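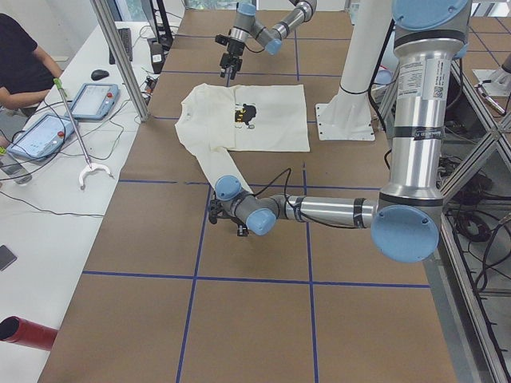 Canan Sezer objects that a sleeve has no single length, and that any resale listing giving one has already made a choice the buyer cannot see. The objection was raised against an earlier draft of this section and we accept most of it. A sleeve may be measured from the shoulder seam to the cuff edge, from the center back of the neck over the shoulder to the cuff edge, or from the underarm seam along the inner edge. The three values differ by amounts that depend on the cut, and no fixed correction converts one into another.

Figure 4. Long-sleeved shirt with a small printed graphic on the chest. The body is mostly flat; slight wrinkling remains along one sleeve.

4.2 Sources of disagreement in sleeve length

The listing data described in Section 3 cover 1,893 garments offered for resale through the Grurside and Erkden exchanges. Of these, 831 have long sleeves and a stated sleeve length. The remaining listings either concern garments without long sleeves or give only a letter size, and they are not used here. For each of the 831 listings we recorded the stated length, the unit, any text on how the length was taken, and whether the item was later returned with fit as the stated reason.

Only 170 of the listings name the two points between which the sleeve was measured. In the others the reader must infer the method from the number. This is possible for some garments. A value taken from the center back is usually too large to be confused with a value taken from the shoulder seam in the same letter size. It is not possible for raglan sleeves, where the seam runs to the collar and the term "shoulder seam" has no agreed meaning. Sellers at Erkden often measured raglan sleeves from the collar, while the Grurside guidelines ask for the underarm seam. Both groups entered the result in the same field.

A second source of disagreement is the state of the fabric. Jersey and other knits lengthen when pulled and shorten when wrinkled, and the effect on a sleeve is larger than on the body because the sleeve is narrow and is often handled by the cuff. Wrinkling of the kind visible in Figure 4 is common in clothes that have been folded for storage. A tape laid over the wrinkles follows the surface, and one held straight above them does not. The seller instructions at both exchanges ask that the garment be "laid flat," without stating how flat or whether the sleeve should be smoothed by hand before the reading is taken.

Sleeve angle also matters. A set-in sleeve can lie at several angles to the body without visible distortion of the chest panel. As the sleeve is brought down toward the hem, fabric gathers at the underarm and the inner edge shortens. The outer edge changes less. We therefore expect underarm readings to vary more than shoulder readings between two people measuring the same shirt, and the repeat measurements in Section 4.3 agree with this.

A printed or embroidered graphic has a smaller effect. It stiffens the chest panel locally and can pull the surrounding knit inward after repeated washing. This bears on chest width. We found no reason to correct sleeve length for it.

Umut Çınar proposed that the center back method be treated as the reference, on the grounds that it does not depend on the position of the shoulder seam. We have not done so. The method requires the tape to cross the shoulder, and the slope of the shoulder is lost when the garment is on a table. It also doubles the number of places where the knit can be stretched during the reading. The shoulder seam method is used as the reference for set-in sleeves and the underarm method for raglan sleeves, with the 2 classes reported separately throughout.

Returns were coded by Ward Hermans from the free text supplied by buyers. Comments such as "arms too short" were assigned to sleeve length. Comments naming only the letter size were left unassigned, as were those that mentioned both sleeve and body. The coding was done without sight of the stated length. Listings that were withdrawn before sale were kept in the count of stated methods but excluded from the return analysis, and relisted garments were entered once, under the earliest listing.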